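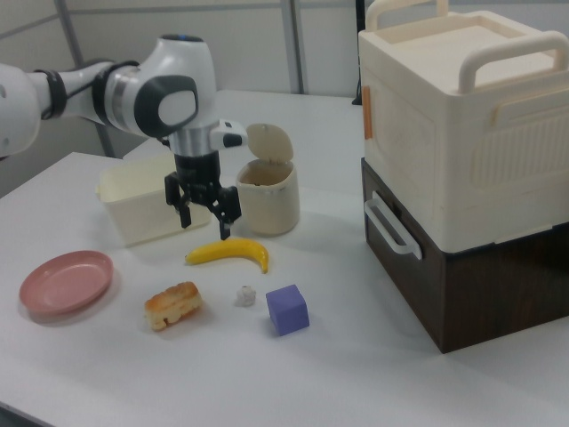
Part 3: Getting the Lobo pump running on your rainwater tank

Okay, so the tank's on its pad, the downpipes are plumbed in and you've had a bit of rain. Good stuff! If you haven't done Part 2 yet (the leaf screens and the first-flush diverter), go back and do it, as a pump that's been fed gum leaves is a sad and noisy thing.

I wrote this section after fitting my third Lobo, a 700 watt one, to a 3330 litre slimline down the side of the house. Most of it applies to the bigger Tronus pump too, and where they differ I've said so.

What you'll want on hand

The pump, obviously, plus its little bag of rubber feet (mine had slid under the cardboard flap, so have a dig before you ring the shop). A 25 mm ball valve, a length of flexible suction hose, two barrel unions, thread tape, a decent shifter and a bucket. I also grab an old towel, and a kneeling pad for my poor knees.

Caution: The pump has to plug into a weatherproof outlet on a circuit with a safety switch. If you haven't got one near the tank, get a licensed sparky to put it in. Don't run it off an extension lead across the lawn, not even "just to test it".

Setting it up

1. Close the valve at the bottom of the tank. If you haven't fitted one yet and the tank's already got water in it, drain it below the outlet first, or you'll be fitting it in your thongs with wet shorts like I did the first time.

2. Put the pump on something flat and solid. A concrete paver is perfect. Keep it as close to the tank as you can manage, a bit above ground level so it's not sitting in a puddle all winter, and leave enough room behind it to get your hand to the drain plug.

3. Press the rubber feet on and stand the pump up. Give it a nudge. If it rocks, pack under the paver, not under the feet.

4. Wrap the threads on the suction side, going clockwise as you look at the end of the fitting. I do eight turns or so. Screw the barrel union in by hand until it's snug, then give it about another half turn with the shifter. The port is plastic on the Lobo and it will crack if you get carried away (ask me how I know). The Tronus has a brass one, which is more forgiving.

5. Connect the flexible hose between the tank valve and the union. You want it running level or slightly downhill to the pump, with no hump in the middle. A hump traps air, and you'll spend the afternoon swearing at it.
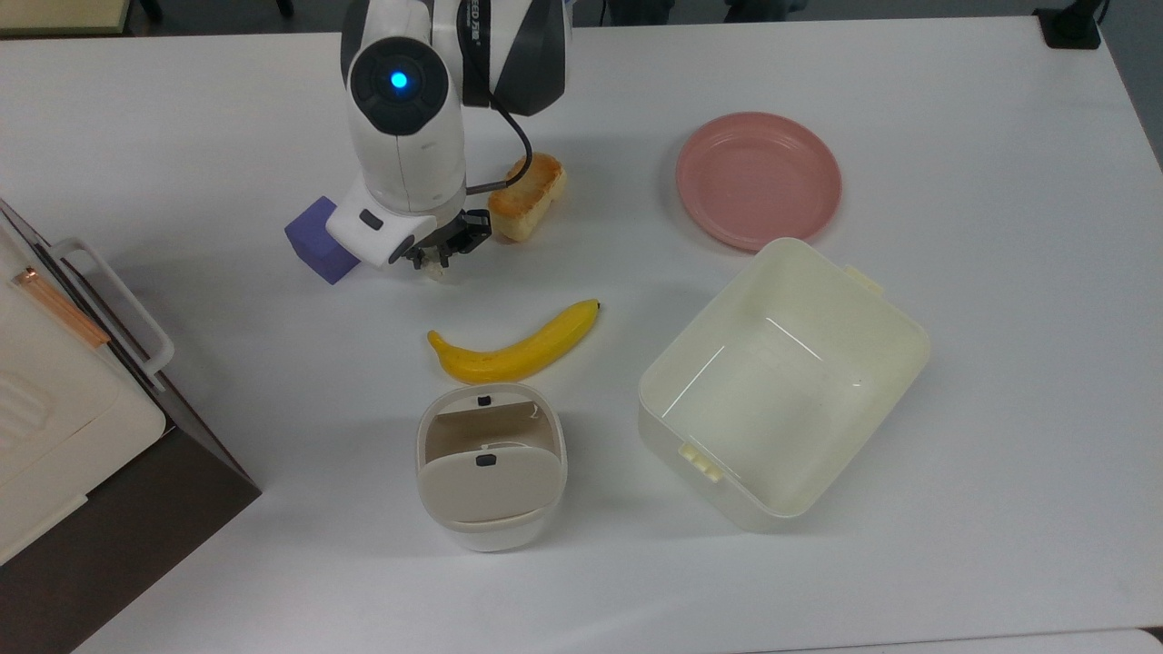
6. Do the outlet side the same way, then run your pipe off to the garden taps or wherever it's going. I put the Olter inline filter on this side, arrow pointing away from the pump, and I'd do that again.

Note: If you're feeding toilets or a washing machine as well as the garden, that's a plumber's job in most places. Check with your council or water authority before you start cutting into anything.

7. Now for priming. Undo the cap on top of the pump and fill it with clean water from the bucket until it's right up to the brim. Wait a minute, let the bubbles burp out, then top it up again. Put the cap back on hand tight.

8. Open the tank valve all the way, and open the furthest garden tap as well so the air has somewhere to go.

9. Plug in and switch on. It'll cough and splutter for a bit before the flow settles. If you've got nothing after a couple of minutes, switch it off and go back to step 7.

Caution: Never let it run dry. The controller is meant to cut out by itself, but I wouldn't go testing that on purpose.

10. Shut the tap. The pump should run on for a few seconds and then stop. Have a wander along the pipe with a dry tissue and dab at each join, as a slow weep is easy to miss by eye.

If it keeps kicking in by itself

You've got a leak somewhere, nine times out of ten a dripping tap. Close the taps one at a time and listen. If they're all fine, check the non-return valve. My mate Masanobu Chiba chased this for a whole weekend and found a bit of thread tape stuck in his, so pull it out and rinse it before you buy a new one.

Red light on the controller

On the Lobo that's the low water lockout. Check the tank level, check the valve is open, prime again and hold the reset button down until the light goes out.

Once it's all behaving, pop the Gumell cover over the top with the vent slots facing away from the weather. Filter cleaning is in Part 4, and I do mine every June.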